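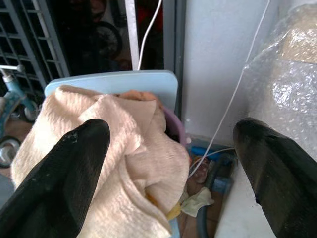
Ristarer "Trolgate" reissue: which transfer is this?

Forum: Reissues and Remasters
Thread status: open

flatwound_58
Picked up the new Roltix pressing of Trolgate in October and finally compared it against my original LP. The sleeve says "remastered from the original tapes." No engineer credit, no mention of generation, no lacquer information. The runout has a matrix number and nothing else.

Side one sounds fine. Side two has a level drop in the left channel in the first seconds of track 6, and the original doesn't have it. The CD in the same campaign has the identical drop at the identical point. Does anyone know what source they used?

azimuth_err
Both formats having it means it's in the master file, so you can rule out the pressing. A drop like that is usually oxide loss or a crease near a splice. If the original LP is clean, the tape was either damaged after the LP was cut or they used a different copy.

There were at least two tapes. The band's own label cut from the quarter-inch master. The export edition was cut from a 15 ips dub with Lüthi EQ notes on the box, and I'd bet on the dub.

flatwound_58
Do you have the export edition to check?

azimuth_err
Yes. Export LP, matrix ending in B2. The drop is there. Shallower, but there. I measured 2 dB against the right channel on mine.

kneeandratio
I don't think one dropout proves that. Tapes get copied in both directions. The dub could have been made after the damage, and the reissue could come from the damaged master, with a bit more shedding in the years between. You would get exactly the same result.

Compare the running speed. The export edition is slightly sharp all the way through. If the reissue came from the dub with no correction, it will be sharp too.

azimuth_err
Fair point on the direction of copying. On speed, any competent mastering house would correct it, so a match would tell you something and a mismatch wouldn't.

kneeandratio
A competent mastering house would also have fixed the dropout.

dubplate_dan
The reissue is limited to 3,570 copies on vinyl according to the hype sticker. Mine is numbered 1,908. No dropout that I can hear, but I listen on speakers and the left one is in a corner.

flatwound_58
You need headphones for it. It's over quickly. Mine is numbered 2,844 if anyone wants to track whether there was more than one set of stampers.

dubplate_dan
Headphones on. OK, I hear it. It's small. I would never have noticed without this thread, so thanks for that.

The numbers are stamped on the sleeves, by the way, so I wouldn't read anything into them as far as stampers go. Discs get put into whatever sleeve is next.

flatwound_58
Understood. I'll stop collecting those.

Speed check is done. I captured the original, the reissue LP and the reissue CD at 96 kHz. For the LPs I used the same deck in one session, with the platter speed checked before each side. Lined up the first snare hit and the last cymbal on track 2.

Original LP: reference
Reissue LP: shorter than the original by 0.6 percent
Reissue CD: shorter than the original by 0.6 percent

So the reissue is sharp by roughly a tenth of a semitone on both formats.

azimuth_err
0.6 percent is what I get for the export LP. Same track, same two points. That's the dub.

kneeandratio
Conceded on source. It's the dub, or a file made from it.

I still object to "inferior source," which is what people on the other thread are calling it. Put the EQ aside and listen to the low end on tracks 3 and 4. The original LP was cut with the bass rolled off hard, probably to fit 24 minutes on a side. The reissue has the kick drum back. I'll take that and live with the pitch.

polyvinyl_rat
Disagree. Pitch is the one thing a listener can't fix on a fixed-speed turntable. Bass can be turned up. And the fuzz guitar on the title track has a shelf boost on the reissue that makes the cymbals splashy. My copy also came with a dish warp, but Roltix replaced it without arguing.

kneeandratio
Turning up bass that was filtered at the cutting stage mostly gives you rumble.

polyvinyl_rat
There's plenty of bass left on mine. What cartridge?

kneeandratio
Moving magnet, elliptical, nothing special. Loading is 47k and 100 pF at the preamp, plus cable. If yours is running higher capacitance, that could explain part of the splashy top end.

polyvinyl_rat
Cable and preamp together are well over that. I'll try the other input. It doesn't explain the CD, which has the same cymbals.

azimuth_err
The CD is also limited harder. Track 1 is clipped on the choruses, with flat tops visible at any zoom. The LP isn't, so they at least did a separate vinyl master from the same transfer.

flatwound_58
I wrote to Roltix and asked three things: which tape, who did the transfer, and whether the speed was checked. The reply says the label was supplied with "approved digital masters" by the licensor and has not handled tape for this title. No answer on the other two.

kneeandratio
Then "remastered from the original tapes" on the sleeve is copy they were given.

azimuth_err
Likely. The second Ristarer album is next on their list. Worth asking them about the source before it goes to press.

flatwound_58
Asked in the same email. They said they would pass it on. I've put the three track 2 captures in the usual folder, level matched, with no processing. Filenames are the matrix numbers.

dubplate_dan
Downloading now. Can you add track 6 from the original as well? The first minute is enough.

flatwound_58
Added.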